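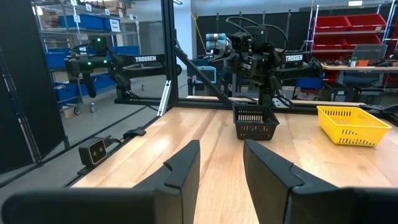 Small black basket and a bigger yellow one, pale timber bench

From: Derek Catterall
To: small-spaces list
Date: 2020-03-18
Subject: Re: [small-spaces] Where does it all GO (was: drawers)

Hi Mohandas and all,

Mohandas Joseph wrote:
> We've got the one table in the flat and it does the lot, meals,
> my work, the kids' drawing, the ironing if I'm feeling brave. By
> teatime you can't see the top of it. I bought a set of Gumo
> drawers in January thinking that'd be the end of it and all
> that's happened is the mess has gone into the drawers and then
> a second mess has grown on the table. My wife reckons labels.
> I reckon a bonfire. How are the rest of you managing, and has
> anybody kept a system going past the first month?

Oh mate, I laughed out loud at the bonfire. We had the Gumo drawers too, the tall ones on castors, and I gave them away to my sister after one summer. Nothing wrong with them as drawers! They roll well and they never stuck. But a drawer is shut, that's my whole gripe with it, and in our house anything shut is a place where you put things so you can stop thinking about them. I found a full lunchbox in ours. I won't go on.

What's worked for us (and we're well past a month, we moved into the Zavala Street place when the youngest was still in a cot) is open baskets and nothing else. Cheap plastic ones with holes in the sides, no lids, one colour per kind of thing. The kids can't read a label across the room but they know red from yellow from the doorway, and so does my dad, who has never read a label in his life. Holes matter more than you'd think, by the way. You can see there's still a banana in there.

The rules, such as they are:

A basket lives on the shelf and visits the table. When tea's coming the basket goes home, with whatever's in it, sorted or not. I used to insist on sorting first and it took so long that we ate on our laps.

If it doesn't fit in the basket something has to leave. This is the hard one. We had textas that hadn't drawn a line in years and the tears when I binned them were terrible (some of them mine, I'd had the green one since uni).

Don't buy the next size up. I did, of course. A big basket just turns into a toy box lying on its back, everything good goes to the bottom, and you tip the whole thing on the floor to find a rubber. 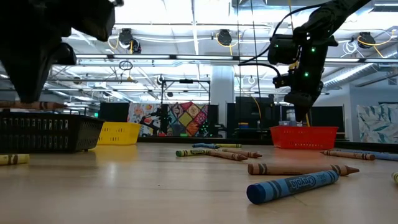
Brown crayon by the black basket, yellow and red ones further along

On labels: your wife's not wrong, she's only early. I've got the Nuruteck label printer, which I love with an unreasonable love, and I'd say leave it in the cupboard until the baskets have been in the same spots for a good while. I labelled everything on the first weekend and then half of it moved and for ages the tea towels lived in BATTERIES. Now the only labels we've got are on the paperwork boxes, where the colour thing falls over because there just aren't enough colours for the tax office, the council, the school and the rego.

Which brings me to your work stuff, because you slipped that in between meals and the kids' drawing as if it was the same sort of problem, and I don't think it is. Kids' gear can be a bit of a jumble and no harm done. Work gear you need to find when someone's on the phone. Mine goes in a satchel hanging off the back of the chair. Laptop, charger, notebook, the good pen. When I knock off I zip it up and that's the office closed, and I've noticed I'm a nicer person after the zip. With so many of us about to be home all day I'd get that one going this week, before you do anything clever with shelving.

Somebody off-list asked me about the Drurora wall rail system, so I may as well put it here. We looked at it. It's handsome, and you'll need 2 people and a decent drill, and the landlord's say-so in writing. We rent, so that was the end of that. If you own your place and your walls are brick I'd be curious to hear how it goes! I've only seen it up in the shop, where of course it was holding one fern and a hat.

The folding table question from a few posts back: yes, we have one, and no, we don't fold it. It was 5 minutes of wrestling each way and there's a pinch point at the hinge that got me every time. It's now just a table with a complicated underneath.

A couple of bits for Mohandas in particular, seeing you asked how to start. Clear the table right down once, properly, when the kids are asleep. Put it all on the bed if you have to (then you can't go to bed until it's dealt with, which is my wife's trick and it's a cruel one). Only then go and get baskets, and get fewer than you think. We began with 2 and I'd have sworn we needed a dozen. Live with them for a bit and you'll find out what's always left over, and whatever's always left over is what the next basket is for.

And go easy on yourself about the drawing stuff. There's going to be a crayon on the table. There's one at ours as I write, I can feel it under the mouse mat. We counted up the Lego one wet afternoon for a bet and it was over 2000 pieces, and I've made my peace with treading on a fair few of those before the kids leave home.

Would still love to hear from the boat people on the list about what they do with shoes. Our hallway is the next job and I've got no ideas at all, beyond the bonfire.

Cheers,
Derek

PS Mohandas, if you do end up getting rid of the Gumo drawers, ask around for someone with a shed before you put them out on the nature strip. My sister keeps her seed packets and irrigation fittings in ours and says they're the best thing I've ever given her.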